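September 19, 2019

**1/** Went to the Pallell open day in Uscombe. They make robots do housework, or at least they make robots do housework inside a computer, and once a year they let the rest of us in to look. Thread, because I have a long train home and no book.

**2/** Registration was at a trestle table. My badge had somebody else's employer on it. I was from Didmont Flooring until lunch and found that people were much nicer to me than usual.

**3/** The welcome talk ran to 16 slides and the word "domestic" was on most of them. The gist: homes are harder than factories. Factories have straight lines and everyone wears a hat. Homes have my bathroom in them.

**4/** So before anybody trusts an arm near a real bathroom, they build a pretend one and let it practise in there. They've got 700 of these rooms, all slightly different. I asked whether any had a towel on the floor. Apparently it's "on the roadmap".

**5/** The demo was on a big screen at the back, with three rows of chairs in front of it. I took the end of row 3, next to the radiator — a decision I stand by.

**6/** The arm lives on a brown wooden table beside the loo. I don't know who has a table there, but I've viewed flats in Didmont and wouldn't rule it out.

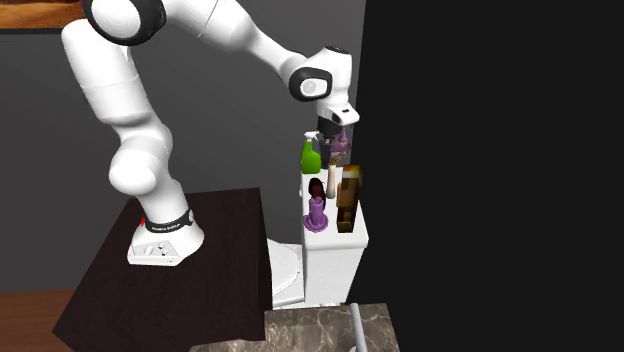

*The cistern run. Purple thing in the gripper, its lookalike down on the lid, green spray bottle at the back.*

**7/** The job is moving things about on top of the tank without sending any of them over the side. I've lived with adults who couldn't be relied on for this.

**8/** Somebody in front asked what the purple thing was. The presenter said "an asset". Somebody else said candle holder. A third party held out for soap. It got quite heated for a room full of people eating free shortbread.

**9/** What I liked: the lid is properly cluttered. There's a bottle, a tall box, a long cream thing like a brush handle, all crowded in together. Whoever laid that out has shared a bathroom with someone.

**10/** Also a marble worktop. The simulated bathroom is nicer than mine in that respect and I've decided to be grown up about it.

**11/** Questions. A man wanted to know when he could buy one. The answer lasted several minutes and had no year in it.

**12/** Better question from a woman near the door: what does the arm learn from getting it wrong? They keep the failed runs as well as the good ones, and the software that sorts them is called Lý. I'd assumed Lý was a colleague and had been feeling sorry for them all morning.

**13/** After lunch you could have a go yourself with a handheld controller, two minutes each. Mine was a kitchen. I picked up a mug, put it through the worktop and lost it somewhere under the floor. The lad running the stall said the physics was "a bit forgiving today", and wrote nothing down, so I don't believe I've been added to the science.

**14/** The child after me cleared the whole draining board and asked if there was a harder one.

**15/** Practical notes if you go next year: car park is tiny, the bus from Uscombe station stops right outside, the coffee is fine, and the 2 o'clock demo is far quieter than the morning one. Take a jumper if you can't get the radiator seat.

**16/** Got home. Looked at the top of my own cistern. Moved one bottle slightly to the left and sat down.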